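Pulgate hand-guiding and remote teaching kit

I started building these because I was fed up with typing waypoints. You know the routine: nudge the arm, save the point, nudge it again, find out on playback that the elbow goes straight through your coffee. With the Pulgate you grab the handle and walk the arm through the job yourself, or you sit a few feet away and drive it with the little leader arm we call the Indus. Both ways write the same kind of recording, so you can mix them in one task (I do it all the time).

What comes in the box: the clamp-on guide handle, the Indus leader with its desk clamp, a foot pedal for start and stop, 9 feet of cable and a USB stick with the Aquino recorder on it. You supply the arm, the gripper and a PC. It'll hold 200 recordings per task before it asks you to archive some, and I've only ever hit that limit once!

Price is $900 for the full kit. If you only want the handle and pedal, take $100 off and you can add the leader later – same plug, same software.

A few things people ask me. Yes, you can redo just the middle of a recording. Tap the pedal twice, back up to where you fumbled, and carry on from there. No, it doesn't do force feedback on the leader. Kristof Hendriks has been after me about that since December and I'm working on it, but I'm not going to promise a date.

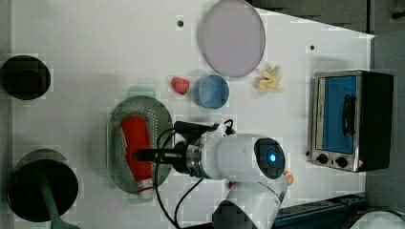

For kitchen-type tasks I'd go with the leader over the handle. Your hands stay out of the way of the dishes, and you can lean around to see what the fingers are doing when they're down inside something with a rim. Go slow on the way in and let the last inch take as long as it takes. Move things between recordings too, even a little – a bowl that's always in the same spot teaches the arm a spot.

Handles fit the Flato mounting ring as is. For anything else, send me your bolt pattern and Gerardo Bañez will cut you an adapter.

Page updated 04/07/2019. New pedals are in stock again.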